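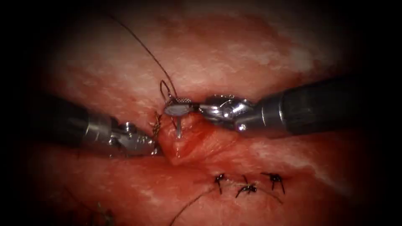

Two robotic surgical instruments reach in from opposite sides.

Skarnico opens restoration and engine swap workshop in Dunleavy

For immediate release

DUNLEAVY – Skarnico, the family company that has repaired and rebuilt older cars in Bement for many years, will open a second workshop in Dunleavy in August. The new building has space for 12 cars at one time and will take engine swaps, gearbox conversions and complete restorations. Normal service work stays in Bement.

The company has made this step after a long period in which customers had to wait too much for their cars. At the end of last winter there were 83 vehicles on the waiting list, and the owner of a full restoration was told to expect a start date more than a year later.

"We did not like to give this answer on the telephone," said Wahyudi Krishnan, founder of Skarnico. "A person calls and he is happy, he has just found the coupe he wanted since he was at school, and we must tell him to put a cover over it and call again next spring. With Dunleavy we can give a better answer."

The building was before a depot for bread delivery vans. It has a high roof, a flat concrete floor and a wide door on each end, so a car can be pushed in on one side and driven out on the other. Skarnico has installed five two-post lifts, a closed room for engine assembly and a separate area for welding. Paint work will continue to be done in Bement, where the spray booth was renewed two years ago.

Engine swaps are now the largest part of the work. The company has finished 494 of them, the most for station wagons and pickup trucks whose first engine was worn out or too weak for towing. Many customers ask for a modern V8 with a manual gearbox, but the workshop also fits smaller four-cylinder engines for drivers who want to use an old car every day and do not want to pay so much for fuel. Right-hand drive imports are accepted, and the owner may keep the steering on the right side or have it moved. For a move of the steering, Skarnico asks that the car is brought for an inspection before any price is discussed.
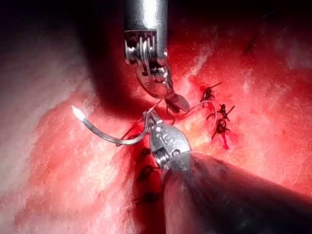 A fine suture is placed across an incision with two robotic instruments.

Together with the new workshop, the company introduces the Jostby mount kit. It is a set of engine mounts, a gearbox crossmember and a shortened oil pan, made for body-on-frame wagons and pickups. Until now these parts were made one by one for each car. The kit can be fitted by Skarnico or bought by owners who do the work in their own garage. It costs $1,371 without shipping, and the bolts and the printed instructions are in the box. The driveshaft is not included and must be measured for each vehicle.

"I wrote the instructions three times," said Wulan Govindasamy, who is responsible for fabrication and will manage the Dunleavy workshop. "The first time I forgot that other people do not have a lift. Now every step can be done on the floor with good stands and a hoist. Only the crossmember is heavy, there you should ask a friend."

The kit was tested in the company's own brown pickup, which is used to collect parts and to pull the trailer. After these tests the rear mount was made thicker, and the hole for the shift lever was moved a little to the back.

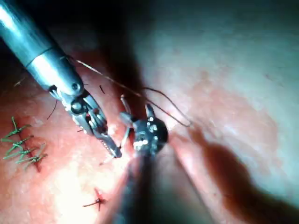

A first series of 152 kits will be ready when the workshop opens. Orders are taken by telephone or at the counter in Bement, and a deposit of one quarter of the price is asked. When the first series is sold, the next one will be made in the winter, when there is less work with convertibles.

Customers who are already on the waiting list do not need to do anything. They will receive a letter with a new start date and with the name of the workshop where their car will be. If somebody prefers Bement because it is closer to home, this is possible, but the earlier date cannot be promised then.

Skarnico is also looking for two mechanics and one person for electrical work in Dunleavy. Experience with carburetors is welcome – the company can teach it also. Applicants may come to the Bement counter in the morning between 8 and 10 and should bring, if they have them, some photos of a car they have worked on.

On the opening day the doors in Dunleavy will be open from 9 a.m. to 4 p.m. Visitors can see four finished cars and two which are still in pieces, and one engine will be started every hour in the yard. Parking for older cars is on the side of the building, all other visitors are asked to park on the street. Coffee and cake are free.

About Skarnico
Skarnico restores and modifies cars and light trucks for private owners. The company was founded in Bement by Wahyudi Krishnan and is still owned by his family.

Press contact
Wulan Govindasamy, Skarnico, Dunleavy workshop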